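Notes from the Arm Corner

Hello again from the back end of the Fekthorpe workshop! A few of you stopped me at the coffee machine to ask how the sorting build is going, so I promised a proper update for this newsletter and then missed two deadlines in a row. Sorry. Half of that was real work and half was me retyping the same configuration file.

For anyone who joined since the last issue, the plan is simple to say out loud: an arm that looks at a bunch of toy building blocks on a table, picks them up one at a time and puts each one in the right bin. I've been calling the project Nalach, which started as a typo in a folder name and stuck. The software side is built on Waltik, the little motion planner I've been nursing along in my spare evenings, and it has now grown to 2,780 lines. I would like it to be shorter. Every time I cut something out I find the reason I put it in.

The big news is that we finally have a decent gripping routine for plain rectangular blocks. Up until the start of this month the gripper came straight down every time, lined up with the table and paying no attention to how the block was lying. Fine if the block is square to you, terrible if it's turned a bit. Now it works out the long side first and twists the wrist to match before it drops. I ran it over and over on 14th April with a sandwich in my other hand, and it went 13 picks without a miss before it clipped the corner of one and sent it spinning off the table. I cheered anyway. My best streak before that was 2.

Blocks lying close together are still a headache. The camera software likes to join two neighbors into one long imaginary block and then the gripper heads for a spot right between them, which gets you nothing (or worse, a shove). I've been setting up small awkward groups on purpose, with one piece half hiding another, and saving every picture it gets wrong. There are 623 in that folder now and I've labeled maybe a third of them by hand. If you like quiet, repetitive work with a radio on, come and find me!

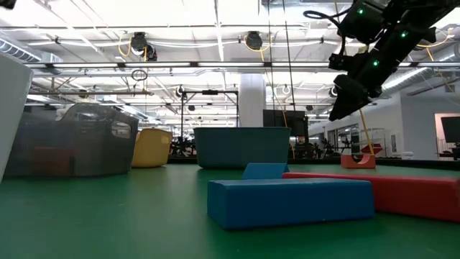 Arches are the other thing. An arch is a lovely shape for a kid and a rotten one for a two-step grasp planner, because the middle of the block is the very place where there isn't much block. Waltik wants to aim for the center of whatever it sees. I tried telling it to go for one of the legs, and that worked until the arch was flipped over, at which point it got confused about which way was up and hovered there thinking for so long that I went and made tea. My current idea is to forget about legs altogether and grab across the thin direction, wherever that happens to be. I have it working in simulation, for whatever that's worth. Ask me again in May.

Then there are the bins. I had assumed this would be the easy half - pick up block, move over bin, let go, done. But a bin with a tall side needs the arm to lift higher before it swings over, and a see-through one plays tricks on the depth reading, so the arm thinks the wall is somewhere it isn't. For now I've typed in the rim heights myself and told the planner to stay well above all of them. It's slow and it looks overly cautious, like somebody carrying soup, but nothing has been knocked over since I did it.

A couple of housekeeping things while I have your attention. Please don't borrow blocks from the table, even the boring ones, without leaving a note. I spent most of an evening hunting for a bug that was really a missing green triangle. And if you want to stand and watch (please do, it's more fun with company), stay on the far side of the table and keep your hands off the tabletop while the arm is powered.

I also owe a thank you to the folks at Acheampong, who let me have a bag of odd-length cable ties and a spare power supply for nothing. The power supply has already been put to use. The cable ties are all too short, but I'm keeping them.

Next up is getting the wrist rotation and the new arch code running together, which will probably break both. I'll be at the bench most evenings if you want to see it happen.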